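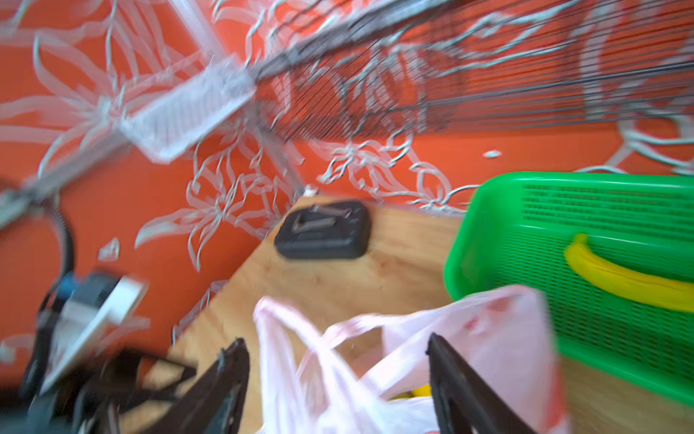 Living in Clidulska after the lockdown, anyone else?

riverbend_kev
Been lurking here since the borders shut and thought I'd finally post. They opened the Pindia bridge at midnight and I stood on my balcony in a dressing gown like a complete drongo, bawling my eyes out while every car in the neighbourhood leaned on its horn. I've been in Clidulska for seven years and never heard it that loud, not even for the football!

After 56 days inside I reckoned I'd run straight out the door. I got as far as the bakery and went home again. Is everyone else going out, or are you all still a bit funny about it?

mossandmortar
Still funny about it. I'm up on the Carhuamaca side and our building only lets you out if your phone code is green, and mine went yellow for no reason I can find. The bloke on the gate was nice enough but no green, no shops. So the bridge might be open but I'm not on it.

riverbend_kev
Oh that's rotten, sorry mate. Did you ring the district line?

mossandmortar
Rang it, got cut off, rang it again. They said to wait until the evening and reload. It's evening now and it's the colour of custard.
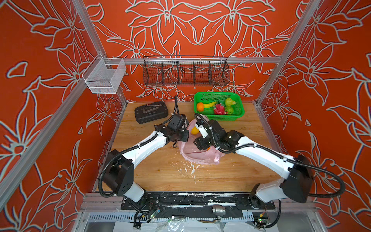
tallship77
I'll be the grump then. I thought the light show was in pretty poor taste. The clinic at the end of our street still has a queue every morning and they're spending money making the towers flash purple. Put it into masks, or pay the nurses the overtime they were promised.

riverbend_kev
I do get that, but the nurses in my stairwell were out on the landing filming it and cheering. It was for them, wasn't it?

tallship77
Some of them cheered. My sister-in-law is one and she slept through it with earplugs in, she had an early start. I'm not saying people shouldn't be happy, I'm saying I'd like to see the overtime.

kettle_on_again
You can want both, surely? I cried at the lights AND signed the overtime petition. It had 141 names when I did it and it's over 2,000 now, so have a look if you haven't (it's on the noticeboard page, third one down).

tallship77
Signed it. Thanks, didn't know it was up. 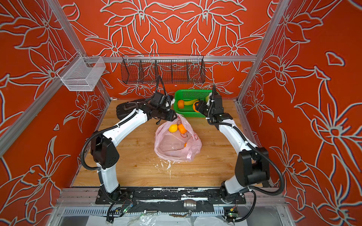
kettle_on_again
Back to the original question, I've been going out a little bit further every day. First the bins, then the park, and yesterday the whole way to the Wotex factory and back along the water. They've got the day shift in again and the noodle van is parked outside like it never left. Prices have gone up, mind you.

mossandmortar
How much up? I've been dreaming about those noodles.

kettle_on_again
Enough that I grumbled, but I still got the large.

riverbend_kev
Right, I'm doing the bins and the park tomorrow. Does anyone know if the ferry's running yet? The website says November, but I'm pretty sure that's last year's timetable.

mossandmortar
Ferry's not running, only the buses, and they make you sit every second row. Also I'VE GONE GREEN. Just reloaded it. Shoes on, back later.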